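# Trestcombe gripper comparison: simulated bench

This page collects the pictures and notes from our comparison of two grippers, the Padska and the Van Acker, on the small bench cell at Trestcombe. All of the runs so far are simulated. The same arm model, controller settings and table layout were used for both, and only the gripper model was changed between sets. Each set was 1,000 runs. We threw out 132 runs from the first set after finding a wrong friction value in the rack model, and ran those again.

The layout is a crowded one on purpose. An arm that does well on a clear table can still get stuck when it has to fold back over its own workspace, and most of our planning failures came from that.

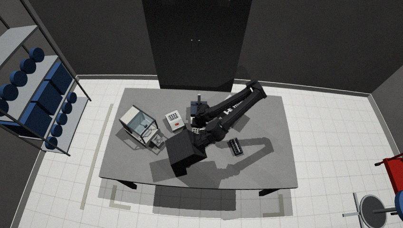
Lorna Mowat wrote back that she would have moved the balance to the other end of the table before starting, and asked whether the planner was given the full size of the gripper body or only the fingers. It was given the full body. She also wanted the elbow limits checked against the arm at Prumbridge, and we will do that in March.

**Table layout.** Enclosed balance on the left, small black rack in front of the arm. The rack is set at a slight angle, and we kept that angle for both grippers.

**Folded arm.** With the links side by side, the elbow reaches past the back edge of the table. Any cabinet or wall behind the bench has to be in the collision model — we left ours out of the first test and had to start over.

**Shadows.** The arm throws a long one across the front right of the tabletop. We left the lighting strong for the camera tests, where the Padska set gave 5 missed detections at the rack.

The run log for both sets has 1,478 entries, including the repeats and the camera tests. Ask at Trestcombe for a copy. The controller settings are in the same folder.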